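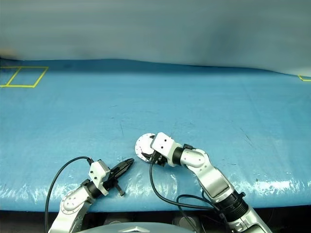

Ticket 257, opened by Dexter Enriquez

Hi again! So the blue sheet on the table still bunches up where it wraps over the front lip, and the glare there is driving me nuts. I pulled it tight twice (Brondville said once would do it, ha) and it crept back both times. Yellow tape is fine, please leave it. The scuffs I can live with.

Update: Vova suggested clips under the lip, 3 to start with. Trying that after lunch. Do we have any, or do I order from Deligiannis?

Status: waiting on clips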